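Two Arms, One Table: Talking With the Maker of Narov

Oct 19, 2019

The first thing the lead developer of Narov wants to know when we sit down is whether I've ever tried to teach anybody to clear a table. I haven't. "It's great fun," she says. "You find out how much you were leaving out!"

Narov is a practice package for people who want to program two-armed robots and don't have one. You install it, pick a room, pick a robot, and start giving it chores. The company, Tomano, has been selling it to colleges and small workshops since August, and I had been using it for 7 evenings before we met. I came to the interview with a page of questions and a slightly embarrassing amount of excitement.

Most of my time had gone into the table lessons, which she calls the heart of the thing. There are 88 of them in the current release, and they start very small: one arm, one object, one place to put it. By the second group you have both arms to look after, even when only one is busy.

"People forget the other arm," she says. "They get the right hand doing something lovely and the left is hanging out there wherever they parked it. Then in the next lesson they need it, and it has to come all the way around. So we make you plan for both from early on."

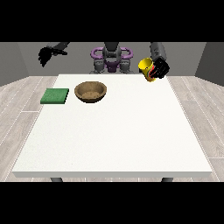
Cups, she tells me, were the hardest objects to get right. A block is forgiving, but a cup has a wall that tapers, and it has an inside, and people care a lot about which way up it ends. The team went through six versions of the grip before they were happy with it. "I can tell you more about the sides of a cup than anyone should know," she says, laughing. "You close the fingers a little too low and it tips. A little too high and you're pinching the rim."

I asked about the look of the rooms, which are very bare: plank floor, gray walls, a white table. I like it (my old laptop likes it even more), but some of my friends found it dull. She was cheerful about that. Early builds had shelves and a window, and new users spent their first hour looking around. The furnished rooms are still there in an add-on called Greka, for anyone who wants clutter to work around.

We got on to what doesn't work yet. Soft things are the sore spot. Cloths stay far too stiff when you pick them up, and she would like folding to be a proper lesson one day. The manual is also behind the software, and I told her so, having lost most of an evening to a menu that had moved. She wrote it down.

There is a forum, named Ko, where users trade their own lessons. The count stood at 2,832 when we spoke, and she reads the new ones over breakfast. Her favorite so far has you pass a bowl from one gripper to the other and back again without setting it down. I've tried it since. I dropped the bowl a lot, and I'm going back to it tonight.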